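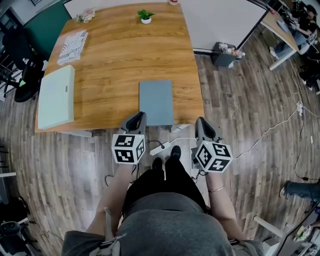 Teaching with both hands

I've tried plenty of ways to show a robot what to do, and most of them involve a joystick and a headache. The Grurkico hand kit from Irneo is a far happier business. You sit down at a table, take a gripper in each hand and do the job yourself!

Each gripper carries a white cube printed with black-and-white squares, and the tracking software reads those to work out where your hands are. Setting up took me less than a cup of tea. By mid-morning I was moving a flat board back and forth across the table (badly at first, then rather well) and grinning like a kid.

Miyuki Fujimoto, who leads the kit's design, suggests 100 goes at a task before you train anything on it. I managed 65 before lunch, and 57 of them passed the software's own check. My wrists knew about it. At 400 grams a hand the grippers feel light enough to begin with, but the cables do tug a bit and I'd love a wireless version.

Sayaka Kawaguchi in support told me a softer grip sleeve is coming in March. I'd buy that straight away. Even without it, I haven't had this much fun at a desk in years, and I've already asked to keep the kit for another month.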